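Workshop > Reviews > Surface Finishes

Nistside Matte Table Finish, Brown: Review After a Winter of Use

4 min read

I bought the 16-ounce can of Nistside in January to redo a worktable that had gone blotchy from years of glue and coffee. The old coat was a glossy varnish from Troltel, and it showed every scratch under the shop light. I wanted something flat that I could wipe down without babying it.

The can says to sand first, and it means it. I skipped one corner as a test and the finish peeled there within a month. Everywhere else it has held. It goes on thin, closer to milk than paint, and levels well if you stop brushing early. Going back over a half-dry patch leaves streaks that only come out with more sanding.

Drying took 9 hours between coats in a cold garage. The smell was mild by evening. I used a foam brush for the first coat and a short-nap roller for the second, and the roller gave the better surface – no lap lines at all. One can was enough for two coats, with a little left for touch-ups.

Glare is the reason to buy this. A matte brown top stays easy to look at under strong light, and small white parts are simple to find on it.
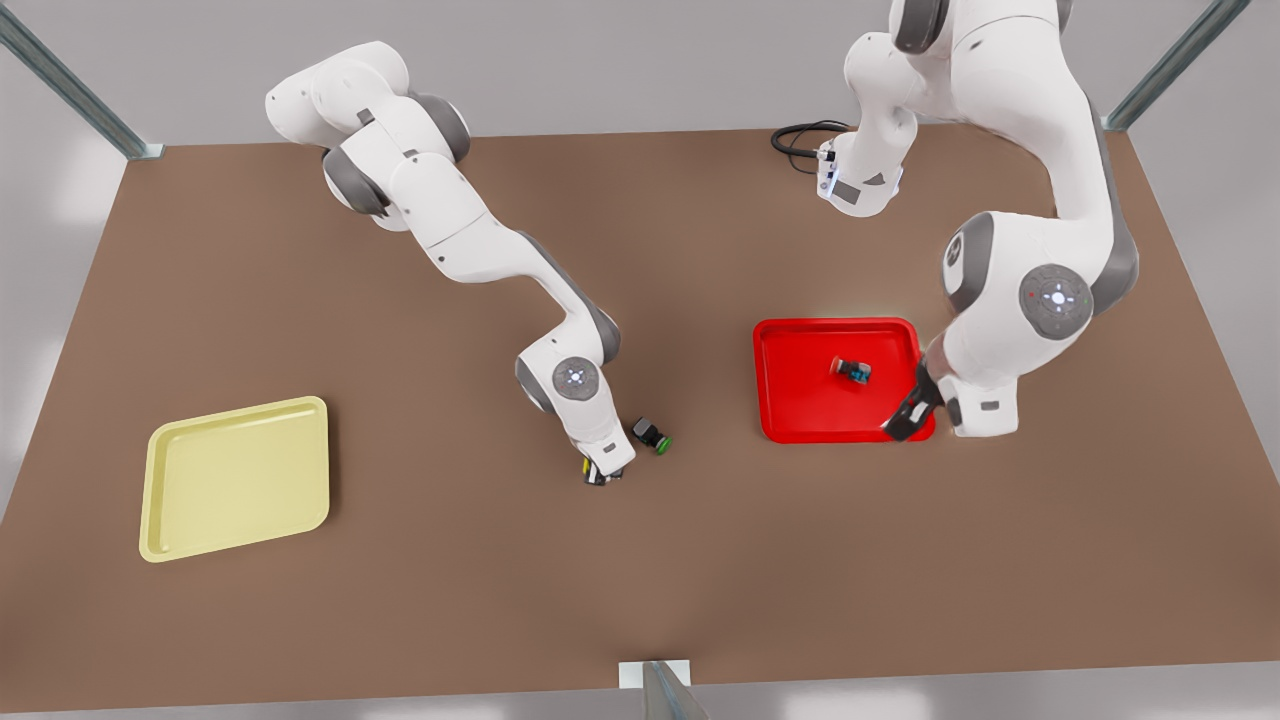 Bakhtiari wrote in to disagree about the roller, saying that a foam brush did fine on two desks and that the roller left a faint pebble texture once the light came in low. That may depend on the nap. Mine was new.

Complaints: the lid bends the first time you pry it, and oil from your hands leaves dull marks that need soap. Dusitz makes a harder matte coat, but it costs $74 and I found it slow to cure.

I would buy Nistside again for a worktable. For a kitchen table I would look at something tougher.

Contact | Copyright Workshop Reviews | Back to top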